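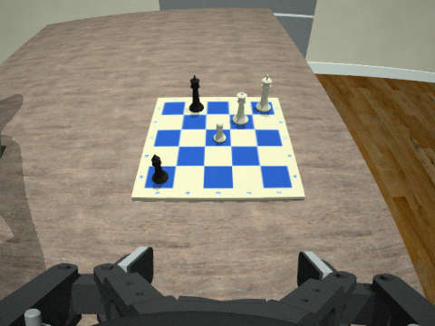

3.2 Irrigation allocation and pasture response

Water deliveries to the Gostance district were metered at the farm gate through three consecutive seasons. Of the 245 holdings licensed to draw from the Bitar channel, 58 agreed to release their records, and these form the sample used throughout this section. Holdings that changed enterprise during the period, chiefly from dairying to fodder production, were retained and coded separately.

Allocation was expressed as megalitres per hectare of irrigable land. Pasture growth was estimated at monthly intervals with a rising plate meter, calibrated against cut quadrats on nine reference paddocks. Where a reading was missed through flooding or stock movement, the value was interpolated from the adjoining months; no more than one reading per paddock was treated in this way in any season.

Figure 3 plots growth against allocation for each soil class. On the heavier clays the response levelled off well before full entitlement was reached, whereas the sandy loams near Cekomach continued to respond across the whole range observed. The labour required to shift water on the lighter soils was recorded but is not costed in this analysis.

Figure 3. Pasture growth and seasonal water allocation by soil class, Gostance district. Bars indicate standard error.

Participating landholders also reported the method used to schedule each watering. Those using the Cumex soil moisture probes began irrigating later in spring than those relying on a fixed roster, although both groups ceased in April. The effect of scheduling method on total water use is examined in Section 3.3.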